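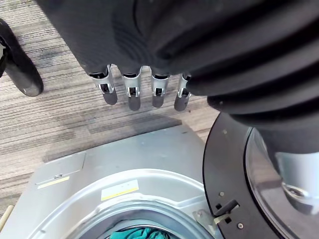
Every home should have its washing machine somewhere you can enjoy it! I love a front loader, and I love it most in a metal finish. Look at a silver-grey one from above – the brushed top, the curved ridge round the opening – and tell me that belongs behind a cupboard door. Stand it on a stripy low-pile carpet in greys and beiges and it looks like furniture. Mine has done 200 washes in full view of the sofa, and I still grin at it.

Filed under: Home Truths, Laundry
40 shares | 20 comments
Search Menosley…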